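Basket episodes: how much clear plastic is too much?

druvon_rig
Posted Saturday, 14:10

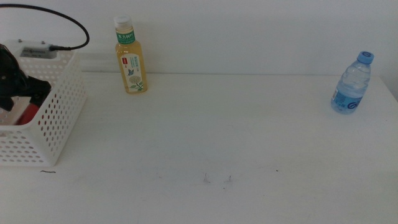
Gripper in the basket, red object inside, tea and water bottles on the table.

We are collecting teleoperated examples on a white table with a perforated white basket. The red object is easy to label. The two bottles are clear plastic with clear or pale contents, against a white wall. I have 30 episodes per layout and 8 layouts. Before I record more, should the bottles stay where they are within a layout, or move every episode?

saseo
Move them every episode. With fixed positions the policy learns the table and ignores the bottle. We lost a whole batch to that in December. It reached for the same spot whether the bottle was there or not.

Padstead
Disagree, at least for a first pass. If everything moves at once you can't tell which change broke it. Keep the tea bottle near the wall, shift only the water bottle, train, look at the failures, then widen.

saseo
That costs an extra training run to find out what we already know.

Padstead
It costs one evening. A mixed set that fails for unknown reasons costs more.

druvon_rig
Training time is not the bottleneck, operator time is. One person can do up to 26 usable episodes an hour before the grasps get sloppy.

hexkey_b
Separate point: white basket, white table, white wall. The back edge of the table is barely there. If your depth comes from stereo, I would expect holes in it. Put a matt grey sheet down for half the layouts.

druvon_rig
No depth, RGB only. I would like to keep the white surface, as the target bench is white too.

hexkey_b
Then vary the light instead. Soft, even light flatters clear bottles. Add a lamp from one side and the highlights on the ribbed bottle will move about.

Padstead
Agree with that. Also log the fill level. A nearly full tea bottle and an empty one are different objects as far as grip force goes.

saseo
And keep the failed grasps, tagged. People delete them and then wonder why there is no recovery behaviour.

druvon_rig
Failures are kept in a separate folder. Plan for now: 6 layouts with the water bottle moving, the other two with both moving, lamp on for half of each. Will post success rates by layout.

saseo
Fine — but randomise the order you record them in.

Recent topics
Dimaculangan export script drops the last action
Gripper finger pads: silicone or bare?
Splitting train and test by operator
Timestamps drifting between arm and camera

This site uses cookies to keep you signed in. By continuing to browse you accept their use.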